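# Zultimia Grasp Planner

Zultimia is planning software for two-finger grippers. It takes a wide-angle wrist view, works out where the fingers can close on the chosen object and sends the approach to your controller. It runs on an ordinary workstation beside the cell and is set up from a browser.

Version 7 replaces the old shape library. Earlier releases compared each object with a stored outline, so anything with a curved shell had to be added by hand. The new planner fits contact patches to whatever surface it can see, and it allows for soft ribbed fingers that bend around an object as they close.

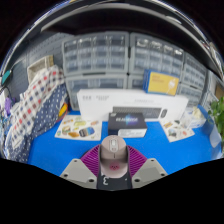 Cluttered tables are handled in the same pass. Boxes standing at the back are treated as obstacles, and flat items such as sticker sheets are kept in the map but given no height until you say otherwise. Printed pictures on packaging used to cause false targets. A keyboard or mouse shown on a box front is now checked against the depth estimate and dropped if there is nothing behind it.

## What you get

- Planner, calibration tool and log viewer
- Lens correction for strongly curved images
- 31 finger profiles, editable as plain text
- Connectors for Rerura and Berhe controllers
- Replay mode, for testing a new setting on old recordings

A plan takes roughly 712 milliseconds on the standard workstation. Replay is slower with full logging switched on — use the short log for long sessions.

## Before you order

Zonda controllers need the separate bridge, part 812. Transparent containers are still the weak spot: the planner will mark them as uncertain and ask for a second view. Nhyira Quartey's team is working on this, with a test build planned for December.

Licences are per workstation and include updates within the same version. For a trial copy, write to Noboru Morikawa in sales and state your controller, finger type and lens.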